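**Robots take up housework, starting with the slippers**

22 November 2022

The household chore robot, which has been five years away for as long as anyone has been asking, spent last week in a rented showroom behind the Sembiring furniture outlet. It folded, it fetched and it tidied, in the sense that a teenager tidies: eventually, and with somebody standing over it.

The occasion was an open trial run by Resonley, a small testing outfit that charges robot makers to find out what their machines can't do. Visitors could watch from behind a rope. Admission was free, parking was not, and the coffee ran out on the first morning.

Resonley's chore list has 30 items on it. Some are what you'd expect, such as clearing a table, hanging up a jacket or sorting cloth. Others read like a note left on the fridge by someone who is losing patience. Number 14 is "put the shoes back." Number 22 is "find the other sock," and so far no entrant has tried it.

"People always want to see it do the dishes," said Ese Nnaji, who wrote the list and keeps the score sheets. "I tell them to come back when it can do a pillowcase."

A pillowcase, for the record, is Number 9. The best time so far is just under 11 minutes, and Nnaji's sheet has the word "folded" in quotation marks.
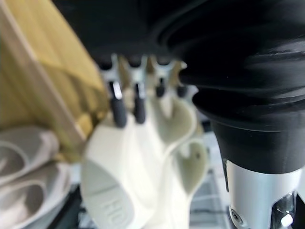
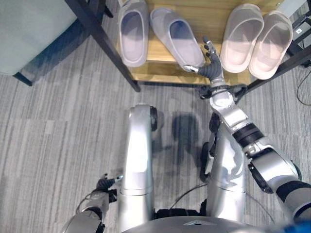 Shoes were supposed to be the easy part. They don't wrinkle, they don't spill, and they hold roughly the same shape from one day to the next, which is more than can be said for a fitted sheet. Nnaji put Number 14 on the list as a warm-up and has since moved it to the section she calls "medium." Slip-on slides turn out to be a sneaky choice. A light gray one pinched at the heel, the way the silver robot goes about it, is a thing a toddler can manage, but the toddler isn't scored on whether the neighbors get knocked over. There's also the matter of the shelf, which is low. A person bends down without a thought. A machine has to plan its bend, and it plans slowly.

Resonley scores each attempt on three counts: whether the job got done, how long it took, and how many times a human had to step in. The last of these is where the glossy brochures and the score sheets tend to part company. Over the week the trial logged 400 attempts across all the chores. In nearly 1000 more, run in private before the doors opened, the makers did their own counting, and Nnaji doesn't include those.

She also doesn't publish a ranking. Entrants get their own numbers and may share them if they like. Few do.

One that did was Altix, which makes software for store shelves and is hoping the same code will carry over to closets. Its engineers handed out a sheet showing good results on boxes and cans and rather quieter results on anything made of cloth. Asked about the gap, an engineer at the table said that cloth was "a very rich problem." Anyone who has met a duvet cover will know what he meant.

Shop work is the nearer prize, and most of the people behind the rope on the weekday afternoons were there for that. Sulastri Tarigan runs the floor at Bustix, a discount shoe store with two locations and, at last count, 2706 pairs out on display. Customers take them down, try on one of each, and leave them wherever they happened to be standing. Two of her staff do little else on a Saturday but put them back.

"I'd take a slow one," Tarigan said. "It could work all night. I don't care if it's slow if I'm asleep."

She watched the shoe chore for most of an hour, arms folded, then asked what would happen if somebody left a left shoe in with a right one of another size. There was some discussion. The answer, when it came, was that the machine would put it away very neatly in the wrong place. Tarigan said she already had an employee who did that.

Price was the other thing she wanted to know, and it was the one question no one at the trial seemed to have rehearsed. The Altix table offered to follow up by email. Another maker's representative talked for a while about cost per hour over the life of the unit, without saying how long the life was or how much the unit cost. Tarigan wrote down the part-time wage at Bustix on the back of her parking ticket and left it with him.

Nnaji thinks a store will get there before a home does. Stores have labels, straight aisles and someone to call when things go wrong. Homes have a chair with clothes on it. She has seen well-funded teams go pale at the chair, which is Number 27, and she admits she modeled it on her own.

As for the question on the sign by the entrance -- "Can it do your chores yet?" -- her answer is that it can do several of them once, with the lights on and the floor clear. Doing them on a Tuesday morning with a dog in the room is a separate test, and Resonley doesn't have a dog.

The next open trial is set for February, at the same address. The list will stay at 30 items, though the pillowcase may be swapped for a hand towel following what Nnaji called "feedback from the entrants." Visitors are asked to use the side door and to bring their own coffee. Tarigan has offered to lend a crate of mismatched returns from the Bustix stockroom, and Nnaji has accepted, though she hasn't told the entrants yet.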